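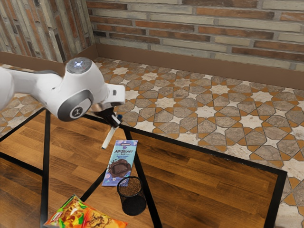 Does a house get easier to choose once you've seen enough of them? Up to a point, and I think I hit that point this afternoon, somewhere between the front gate and the second bedroom on Golen Street.

I have to write this down before I sleep or I'll be awake until two going over it. We found it! Kourosh won't let me say that yet (he says we found a house, and whether it's the house depends on the inspection), but he was grinning all the way down the hill, so I know what he thinks.

The listing nearly put me off. Twelve photos, most of them of the sky, and a description that called the kitchen "efficient," and after this summer I know exactly what that word means. It means you open the oven and the fridge can't open. But Shirin Babaei had it on her list for us anyway. She's been so patient with us, all the way from the first condo by the freeway to that odd split-level with the carpeted bathroom, and she said come and stand in it for five minutes before you cross it off. So we did, and we stayed for well over an hour.

The light! The living room faces west and at half past four the whole back wall was gold. There's a window seat. There's a pantry you can walk into and shut the door behind you. The kitchen really is small, I'll give the listing that, but it has a big deep sink and a door straight out to the yard, and I was already planting herbs in my head. The yard slopes more than I'd like and there's a lemon tree at the bottom leaning on the fence like it's tired. Kourosh paced out the garage and got 20 feet, so the car fits and so does his bench, just.

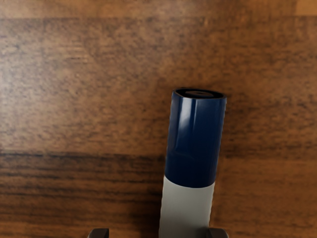

Then upstairs, where the floors creak in every room, which I love and he doesn't. Two bedrooms and a tiny third that Shirin says we should count as an office. From that little one you can see a slice of the bay between two roofs. I mean a slice. I had to stand on my toes. But there it was, blue, with a boat on it, and I've been telling everyone on the phone tonight that we might have a water view.

Now the less dreamy part. The roof is 20 years old. The sellers have the paperwork from the roofer, and Shirin wants our inspector up there with a ladder before we get too attached (too late). The water heater looks ancient. There's a homeowners association, but a small one, and the dues are a lot less than at the Wei Terrace place, where we'd have been paying for a pool I'd never get into. I asked about parking on the street and whether you can hear the school in the mornings. Kourosh asked about drainage, twice, and went out and looked at the downspouts with his hands on his hips. Kourosh Mousavi, drainage expert. I've never been so fond of him.

We talked money at the Iranham Café afterward, on the back of the listing sheet. If we put 20 percent down we can do it without touching the emergency account, and we'd still have enough for a water heater and some paint. A 30-year loan is the plan. He wanted to run the numbers on a shorter one too, so we did, and the monthly payment made us both go quiet and order cake. The lender at Grimov Home Loans already has our pay stubs and the preapproval letter is good through the end of September, so nothing has to be redone if we move fast.

And we are moving fast! Shirin is writing the offer tonight. We went a little under asking, with the inspection kept in. She thinks the sellers care more about the closing date than the last few thousand dollars, they're moving up north to be near a daughter and want to stay put until she's found them somewhere. We said they could have two extra weeks after closing if they need them. I liked saying that. I would want someone to say it to me.

I keep walking through it in my mind. Couch under the long wall, Mom's rug in the hall if it's wide enough — I should have measured the hall. I measured the pantry, of all things, and both closets, and forgot the hall completely. I'll ask Shirin if we can get back in for ten minutes with a tape when the inspector goes.

Kourosh has gone to bed with a library book about retaining walls. Half past eleven now. Shirin texted to say the draft is in my email and could we both sign before breakfast. I've read it through once already and I'm going to read it again.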